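Avura recrute pour la saison : hôtes et hôtesses de table au parc Skarnevano

Le parc Skarnevano rouvre en novembre avec trois restaurants à service à table. Le plus grand, le Chege, compte 296 places et propose un dîner-spectacle tous les soirs. Nous cherchons 13 personnes pour l'accueil, le placement et le service en salle.

Le travail

Accueillir les familles à l'entrée, vérifier les réservations, accompagner les groupes jusqu'à leur table, servir les menus enfants avant le passage des personnages. Le service du soir commence à 17 h 30 et se termine après le dessert — comptez 22 h 45 les soirs de forte affluence.

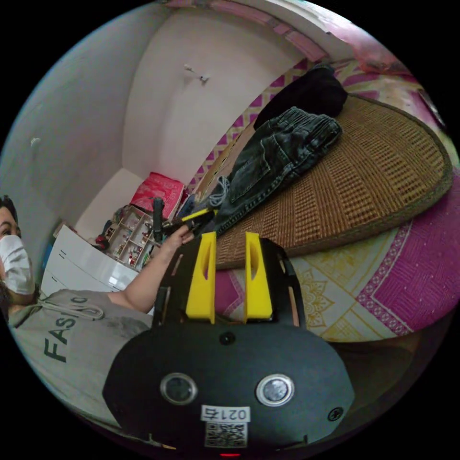

Saison d'hiver, candidatures ouvertes

Profil

Une première expérience en restauration est appréciée, sans être exigée. Il faut parler français et se débrouiller dans une autre langue. Les débutants suivent trois jours de formation payés. Prévoir un pantalon sombre et des chaussures fermées ; la veste est fournie.

Contrat saisonnier de 30 heures, repas pris sur place. Logement possible à la résidence Skostent, dans la limite des chambres disponibles.

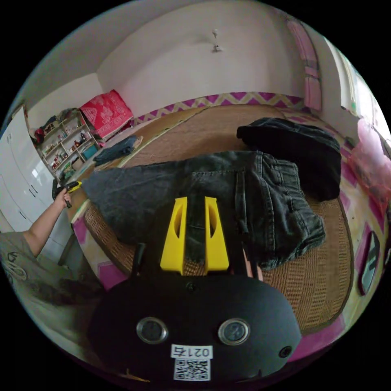 Nighat Afridi raconte que sa première saison au Chege lui a surtout appris à gérer les retards : quand le spectacle glisse de dix minutes, toute la salle attend son plat en même temps. Elle conseille aux candidats de demander les deux services du midi pour commencer.

Pour postuler

Envoyer un CV et vos disponibilités à Junaid Bhutto, service du recrutement d'Avura, en indiquant la référence 902. Les entretiens ont lieu au parc, entrée du personnel.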